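News & Media > Home & Bath > Press releases

Home Products Stockists News Contact

Vinau puts the soap bar back by the sink

January — Bathroom accessories firm Vinau today launches Clillell, a small range of soap dishes for people who have gone back to bar soap and are fed up with the puddle underneath. In shops this month, online from 9am.

Square dish, rounded corners, inner tray that sits in the top. Tray comes out for rinsing, dish gets a wipe, done. The range has 4 tray colours and one body colour, white. First run is 3,000 pieces, made at the Echeverría works and packed there too.
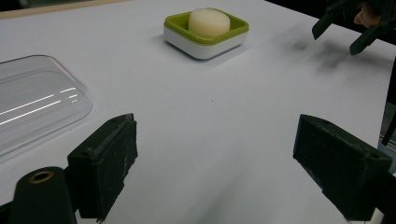

Elin Bellis
Press Officer, Vinau

Glossy white with the lime green tray is the one shops asked for most, so it leads the launch. A round, puck-style bar in cream fits with room to spare and stands a little above the rim — easier to pick up with soapy hands.

"We had pump bottles all over the house," says Pascual Insaurralde, founder. "My daughter Ximena went back to bars and then we had mush all over the house instead. So, a dish. Took us far to long."

Ximena Insaurralde now runs the colour side. The green was her choice and was nearly dropped twice.

Trade customers: around 30 shops are confirmed so far, list on the Stockists page, more being added as forms come in. Tatum, the homeware chain, takes the full range. Spare trays will be sold separately in all colours, date to follow.

Care: warm water and a soft cloth. No scourers on the glossy part pls.

Samples and price list from Abelardo Cisternas, trade desk. Interview requests to Estela Zapata, mornings are best — she is at the works most afternoons untill the end of the month.

Ends

Previous Next Back to all news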